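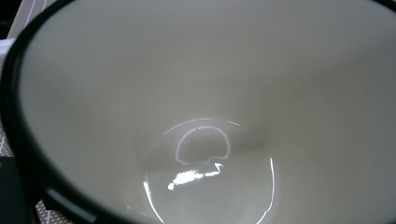 Brosier Perfume Samples - Frequently Asked Questions

How much liquid is in one sample?
Each vial holds 2 ml. If you spray lightly, it is enough for 30 wearings. We fill every vial by hand from the original bottle, so the level can differ a little from one vial to the next.

Are the perfumes original?
Yes. We buy full bottles from the houses or from their distributors, and we decant from those. We do not sell copies or "inspired by" oils. If a perfume is not on our list, it means we could not buy it from a source we trust.

How many scents do you have?
At the moment there are 462. The list changes in April, when we remove the scents that are out of production and add the new ones.

I don't know what I like. Where should I start?
Please take the Plaleck set. It has 18 vials, arranged from light to heavy: citrus first, then green and floral scents, then woods, and at the end resins and leather. Try one in a day, two at the most. After the third one your nose gets tired and everything smells like pepper.
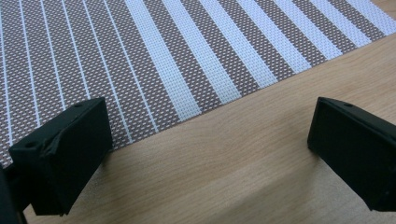 Why does the sample smell different on my friend?
Skin is different from person to person. Dry skin lets the top notes go quickly, and oily skin keeps the base for longer. Your soap and body cream also matter. We advise you to test on clean skin with no cream, and to wait 20 minutes before you decide.

Can I test on paper only?
You can, and it is good for a first choice. But paper does not warm the perfume, so musks and ambers stay quite flat on it. Correia, for example, seems almost like plain soap on paper. On the wrist it has fig and a little smoke.

How should I keep the vials?
Upright, closed well, and away from the window. A drawer is better than a bathroom shelf. A full vial keeps well for a year. A half-empty one should be used within 4 months, as the air inside slowly changes the scent. 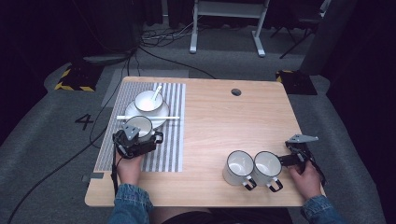 My vial arrived with less liquid. What can I do?
Write to us and include your order number. Ebere Olatunji answers these letters and she will send a new vial with your next order, or separately if you prefer.

Is Ristus coming back?
We are asked this every week. The house changed the formula and we have only the new version now. It is sweeter, with less vetiver. We don't have any of the old one left - please do not reserve it.

Do you answer on weekends?
We read mail every day except Sunday.

Shares: 18

Comments (3)

Kalkidan Kahsay
The advice about body cream is true. I used coconut cream for years and thought that all iris perfumes have coconut in them.

figleaf
Does the Plaleck set come with the names on the vials or only numbers?

Ebere Olatunji
@figleaf Both, and there is a small card with the notes.

Contact | Shipping | © Brosier | Back to top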